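Kategorie: Laborpraxis / Protokolle

Gewebeproben für die RNA-Isolierung vorbereiten

Diese Anleitung beschreibt, wie in der Arbeitsgruppe Leberproben der Maus für die spätere qPCR eingefroren und homogenisiert werden. Sie ersetzt die Fassung vom Oktober 2020. Änderungen bitte an Aravind Gowda.

1. Proben entnehmen

Bench und Pinzetten mit RNase-Entferner abwischen, Handschuhe wechseln. Von jedem Lappen ein Stück von 20 mg abschneiden und sofort in flüssigem Stickstoff schockgefrieren. Größere Stücke frieren im Kern zu langsam durch. Röhrchen vorher beschriften, auf gefrorenem Kunststoff hält der Stift schlecht.

Die Röhrchen kommen bei −80 °C ins Fach der Gruppe. Position und Tiernummer in die Liste in Zetgate eintragen, auch bei Doppelproben.

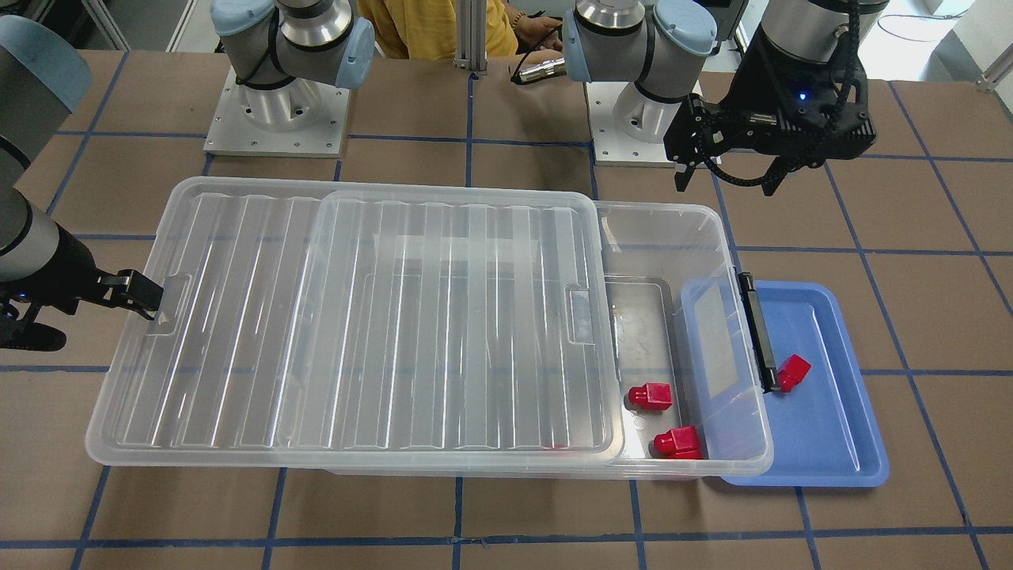
2. Homogenisieren

Lysepuffer mit Mercaptoethanol unter dem Abzug ansetzen. Pro Probe 400 µl Puffer vorlegen, das gefrorene Gewebe direkt hineingeben und mit der Kugelmühle aufschließen, bis keine Stücke mehr zu sehen sind. Das dauert etwa 20 Sekunden. Danach zentrifugieren und nur den Überstand weiterverwenden.

3. Qualität prüfen

Konzentration und A260/280 messen. Werte unter 1,8 notieren und die Probe noch einmal reinigen. Für Deiodinase 1 reicht wenig RNA, bei Typ 2 ist das Signal in der Leber sehr schwach, dort keine verdünnten Proben einsetzen.

Fragen zur Kugelmühle: Damir Kadrić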